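A Clear Tabletop, At Last!

I have wanted to write this post since July, when I finally got serious about my work table. 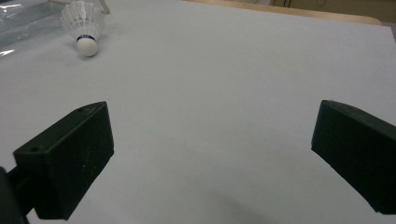

How it got so bad

I love a big pale surface. Smooth, matte, a sort of gray-white that goes with everything - and that was the trouble, because everything ended up on it. Mail, tape, three mugs, the good scissors, the bad scissors, a bag of buttons I was going to sort "tonight." By spring I was eating lunch with my plate balanced on a stack of Waltance catalogs!

So I made myself a rule. Every evening at 9, the table gets ten minutes. I set the kitchen timer and go, and whatever doesn't have a home by the beep goes into the Rullus cart (best thing I bought all year, it rolls right under the window). Once the cart is full I have to deal with it before I can start anything new.

What I wipe it with

A damp cloth and a drop of dish soap. I tried the Nostia spray that my sister-in-law swears by and it smells wonderful, like a lemon grove, but it left streaks on my matte top, so now it lives in the bathroom. Dry with a second cloth, going the long way. For pencil marks I use a plain white eraser and I'm still amazed every single time.

What gets to stay

Nothing overnight! I went back and forth on the Grønli lamp - it's so pretty - but I clamped it to the shelf instead and the light is even better from up there.

I'm so happy to sit down in the morning with my coffee and just start. Next up is the drawer underneath, and I have counted 100 rubber bands in there so far. Wish me luck.

Recent posts
My button jar, sorted by color
A rolling cart for every room
10 uses for a white eraser
Lemon bars for a rainy afternoon
Hanging a shelf by the window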